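# How Marble Gets Its Stripes

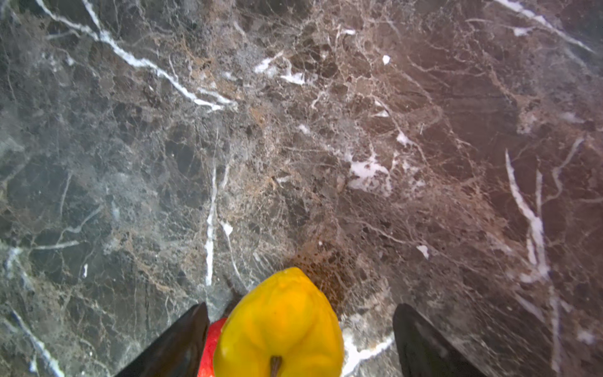

*Dark polished marble with thin cream veins and a few bright white ones.*

Marble is a rock, but it did not start out as marble. Most of it began as limestone, and most limestone began at the bottom of a warm, shallow sea.

Sea animals such as clams and corals build shells and skeletons out of a mineral called calcite. When the animals die, the hard parts sink and break into bits. Over a very long time the bits pile up, get squashed, and stick together. That is limestone. If you look closely at a piece, you can sometimes find a whole shell in it.

## Heat and squeezing

The land under our feet moves, very slowly. Sometimes limestone gets pushed deep underground, where it is hot and the weight of the rock above is huge. The limestone does not melt. Its tiny grains of calcite grow into bigger crystals that lock together like puzzle pieces. Now it is marble.

A rock that has been changed like this is called a **metamorphic** rock (say it: met-uh-MOR-fik). The shells are usually gone by then.

## Where the colors come from

Marble made of pure calcite is white. Other colors come from other things mixed in with it:

- Gray and black often come from carbon, left by plants and animals.
- Red, brown, and yellow often come from iron — the same metal that makes rust.
- Green can come from a mineral called serpentine.

## What is a vein?

A vein is an old crack that has been filled in. Rock underground can crack when it is pushed or bent. Water seeps into the crack, carrying minerals you can't see, just as salty water carries salt. Bit by bit the minerals are left behind until the crack is full. If one vein cuts straight across another, the one doing the cutting is younger.

## From quarry to kitchen

The Swanson quarry near Eltholm has been open for 73 years. Workers there cut blocks with a long wire covered in tiny diamonds. One block can weigh over 100 tons before it is cut up smaller. Trucks take the pieces to Tririsbridge, where saws slice them into slabs and spinning pads rub them smooth. Polishing makes the colors look deeper.

## Try it: the vinegar test

You need a small piece of chalk or limestone, 2 spoonfuls of vinegar, and a saucer. Put the rock on the saucer and drip the vinegar on it. Watch for bubbles. They are carbon dioxide gas, made when the acid in the vinegar meets the calcite.

Marble has calcite in it too, so lemon juice and vinegar can leave dull spots on a shiny counter. Do your test on a saucer, and wipe up spills right away.

*Written by Fergus Pringle*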